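Locker week (yes, it gets a whole week)

If you walked past the bottom of the stairs any time since Monday and smelled dish soap, that was me and the lockers. I've been putting this off since the climbing wall closed for resetting, and then May rolled around and I ran out of excuses. So here's where we are with them, plus what I need from you before the new season sign-ups.

First, the grime. I always figured a metal locker was a thing you wiped once a year and forgot about, and wow, was I wrong. The doors don't look bad from across the room. Get up close and there's a gray film on every one of them, right at hand height, from chalk and sunscreen and whatever it is people eat on the way in. The vents are worse. Dust packs into those little slots and turns to felt.

I tried three things. Plain hot water did nothing but move the chalk around. The spray from the supply closet (it's the Umance stuff, the one that smells like a lemon got into a fight) took the film off but left streaks you could see from the front desk. What worked best was a bucket of warm water with one squirt of dish soap, a soft cloth wrung out hard, and then a second dry cloth right behind it. Go top to bottom. Do the handles last, they're the greasiest part and you'll just drag it back over the door if you start there. For the vents I used an old paintbrush, dry, before any water went near them. Wet dust in a vent slot is a miserable thing to dig out and I speak from experience!

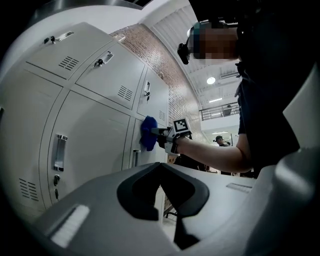
Mirta Garrido wrote in to say she'd skip the soap on anything with a lock in it and use a barely damp cloth around the keyhole, then dry it right away, after the cabinets at her old job in the Longo building got so stiff that two of the keys snapped.

Good point, and I've changed how I do it. Now I take the key out, go around the lock with a dry corner of the cloth, and put the key back when I'm done. Please don't squirt cooking oil in there if yours is sticking. I know it's tempting. Leave me a note at the desk with the door number and I'll get to it with the graphite, which is in the drawer under the phone if you want to do it yourself.

Speaking of keys. The rule is the same as ever: if a key is in the door, the locker's free, and when you leave, the key goes back in the door. It does not go home in your jacket. We lost 5 keys over the winter and each one means a new lock cylinder, and the last order from Mirnex came to $100 with shipping. If you have a key with a number on it in the bottom of a bag somewhere, bring it back, drop it in the jar, I won't ask a single question.

The tall lower doors are for big stuff, ropes and boots and the giant duffels. If all you've got is a phone and a sweater, take one of the uppers. Taha El Sherbiny has asked if we could label the tall ones and I think that's smart, so labels are coming as soon as I find a kind that doesn't peel off when it's wiped.

Things still hanging around in the lost and found: a green Uvus water bottle with no lid, a single kid's sneaker (left), a very nice wool hat, and a padlock set to 913 that I only got open because somebody had written the combination on the back in marker. All of it goes to the thrift store after Thursday.

And if you've got half an hour and don't mind getting your sleeves wet, the back row still needs doing. Cloths are in the blue bin by the sink. Rinse them out when you're finished and hang them over the pipe, please, they get funky fast in a heap.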